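Subject: Re: [kitchens] Whose idea was the double sink
From: Fadi Saab

Catching up on the list after a week of eating cereal over the bathtub. Replies in the order you asked them.

On May's digest, Dudás wrote:

> Before anyone else orders a double sink, please explain to me
> what the second basin is for. I have had one for six years.
> The left side holds a rack. The right side holds whatever I
> didn't feel like washing. I paid extra for this. Also, has
> anybody dealt with Tanen on a stone counter? They quoted me
> 2,431 for the slab and then 426 for "edge," as if I had asked
> for one without edges.

1. The second basin

It's for guilt. You have described the correct use of it. My mother ran a household of seven out of a single basin the size of a hatbox and considered the double sink something for people on television. I now have the dark kind with two basins, and I use one and a half of them. The half is for the colander.

If you do go double, put the wire rack flat on the floor of one side and leave it there. A mesh strainer over the drain on the other side will save you one plumber a year, and mine charges 211 to say "rice."

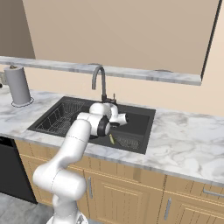

2. Tanen and the edge

Yes, they did that to me too. "Edge" means someone runs a polisher along the part of the stone you will bump with your hip. You can ask for the plain one, which they call "eased," and the price drops by enough to buy lunch. They also charge for the sink cutout by the hour, and the fellow they sent me was a thoughtful man who liked to measure. Get it as a flat fee, in writing, before he takes his tape out.

On marble in particular: it will stain. Everyone on this list will tell you it stains, and then you'll buy it anyway, and then you'll write to this list about a lemon. I look forward to it.

3. Color, for the person who asked off-list

I won't say who you are, but you sent me four messages about beige. Daltard makes 31 of them. I had sample cards taped up by the pantry for most of the spring and I can report that by supper they are all the same beige. The one called Flarkine looked a little pink at breakfast, so I ruled it out, and then my wife painted the hall with it and I didn't notice for around two weeks. 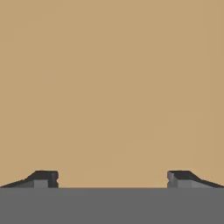
My advice is to pick the second cheapest and tell people it was the one you wanted. Get the satin finish if there are children or a frying habit. Flat paint near a stove holds on to everything it meets, and you can't scrub it without making a shiny spot the shape of your effort.

Dudás, if you're still taking quotes, send me the whole sheet and I'll mark the lines I argued about. I won two out of five. The faucet hole was one of them, so don't let them tell you it can't be done.

Does anyone have a spare hinge for a corner cabinet? The folding kind. Mine has stopped folding.

Fadi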